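4. Preparing the Table and Recording Examples

This section explains how to set up the work surface and how to record demonstrations for the Falline learning module. It applies to the Clemus arm with the wrist camera. Before you begin, the arm must be installed as in section 2 and the camera must be connected as in section 3.

4.1 What you need

Gray table surface, clean and matte
Blue masking tape
Dry cloth
Objects for the task (see the task sheet)
Operator account on the recording computer

Caution: Press the pause button on the base before you put your hands on the table. The arm holds its position during pause, but it can move again as soon as a second operator presses Resume.

4.2 Marking the table

1. Remove all objects from the table and wipe it with the dry cloth. Do not use a wet cloth before taping, the tape will not hold well.

2. Lay one strip of tape from the front of the table to the back. Press it flat with the thumb along the whole length.

3. Lay a second strip from left to right so that it crosses the first one. The four regions do not need to have the same size.

4. Check that no corner of the tape is lifted. A lifted corner can catch on the fingers of the gripper.

Note: The tape is a guide for the operator. It tells you in which region to place the object before each example. The software does not measure from it, so a small angle in the strips is acceptable. However, do not move the tape in the middle of a set. If it must be replaced, close the set and open a new one.

4.3 Checking the camera view

1. Move the arm to the Home position and open the Live View window.

2. Look for the crossing of the strips. It must be inside the view, but it does not need to be in the center.

3. Check that there are no hard shadows on the table. If you see one, turn off the desk lamp and use only the ceiling light.

4. Press Save Reference. The software keeps this view at the start of the set.

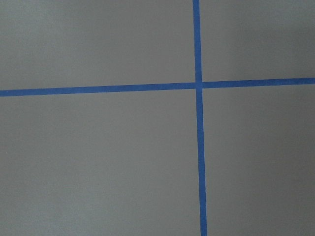 Figure 4-1. Reference view from the wrist camera, with the tape crossing to the right of center.

4.4 Recording a set

One set has 40 examples. Change the region after each example, and follow the order on the task sheet.

1. Place the object in the region and turn it to a new angle.

2. Press Record and guide the arm with the hand controller. Move at a calm speed — the module learns also your hesitations.

3. Press Stop when the gripper is open and the object is at rest.

4. Mark the example as Good or Failed. Please keep the failed ones, they are used in the review.

Note: If the counter does not increase after Stop, the example was not saved. Record it again with the same region.

Our own training set at the Bonley site contains 3,907 examples, recorded by 2 operators, Ruth Ospina and Bram Mulder. Your set can be much smaller for a first test. Complete 3 sets before you start the training in section 5.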